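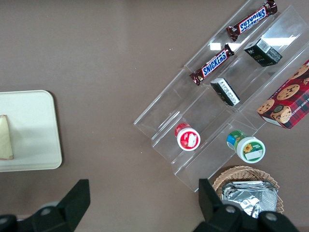
Snickers bars in a clear tiered organizer.

I gave up my three o'clock candy bar in April, and I lasted 17 days. My office in Lullmont is a long walk from any real lunch, so by midafternoon I'm starving and cranky – and I'm not much fun in meetings either.

What helped was eating more at noon. Eggs, beans, leftover rice, whatever I had!
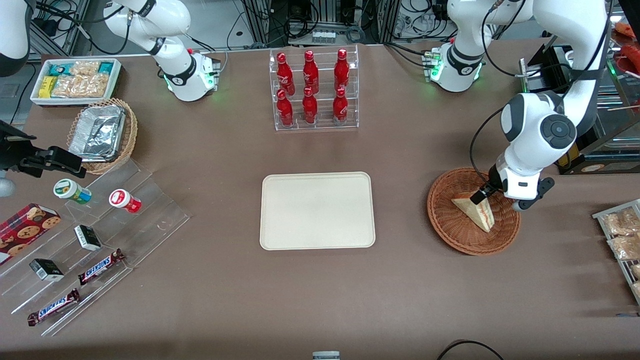
I still snack, mind you. I just do it sitting down now, away from my desk, with a big mug of tea and my phone in my bag.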